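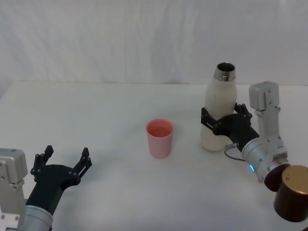 Two arms for drinks: what happens with the staff?

Our canteen in Gakville serves 55 people. The boss wants two arms for pouring. One holds the bottle, the other should take the cup. Will I lose my hours?

Ulises Puma
At Lumbao we kept everybody, but my job is different now. I used to pour and chat. Now I refill bottles, wipe the table and call the technician. Ask for paid training before it starts, and get your new duties in writing.

Dilek Soylu
Depends on your boss.

Comments
Kanteen12: Same at our place, I miss the chatting.
Ulises Puma: Me too, mate.

Related
Roster changes and notice
Who cleans the grippers?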